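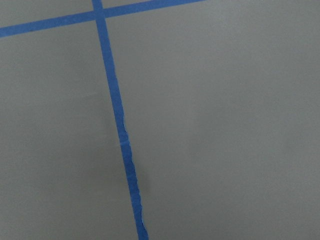 Can a machine clear and wipe a kitchen worktop without someone standing over it? Only in part, and only after a person has spent a good while getting the worktop ready for it.

Section 6. Setting out the work area

Read this section before switching on the Nisbet arm. The Sirnico leaflet says the arm "finds its own way about the home". We at Gravdale have had one on trial since May and it has found its way about one worktop, with blue tape on it. Please set your hopes accordingly.

6.1 Laying the grid

1. Clear the worktop and wipe it down. Let it dry fully.
2. Use blue painter's tape. Other colours may work on your surface, but we have not tested them.
3. Lay the first strip from front to back, then the second across it. The strips should cross and stick flat where they overlap.
4. They need not be perfectly square. The arm learns where the crossing is during step 3 of section 6.2.
5. Press each strip down along its whole length with a cloth.

Note: A torn edge is allowed, and so is a crease. A strip that has come away from the surface is not. Cut tape is still better than torn tape, whatever the leaflet says about "any household tape".

Caution: Do not leave tape on varnished or painted wood overnight. Try a short piece in a corner first.

6.2 First run

1. Place one dry, unbreakable item in the largest square. A plastic beaker will do.
2. Stand within reach of the stop button.
3. Choose LEARN and wait for the second tone.
4. Choose CLEAR. The arm should lift the beaker and put it in the tray.
5. If it stops short, go back to LEARN. Do not push the arm by hand.

Caution: Keep children and pets out of the room during both modes.

6.3 What to expect

In our own trial we asked for 126 clearing runs. The arm finished most of those with beakers and very few of those with wet cutlery. A single beaker takes some 15 seconds on a good day - a person does it without putting down the tea towel.

Wiping is worse. The arm wipes the square it is told to wipe, crumbs or no crumbs, and the cloth tends to catch on the tape. We suggest you leave WIPE switched off until Prinorex issues the next update, and treat the update with some caution too.

Note: The grip pads are rated for 3000 lifts. Ours needed changing well before that. Keep a spare pair in the drawer.

For fault lights and tones, go to section 7.

Text last changed 8 December 2024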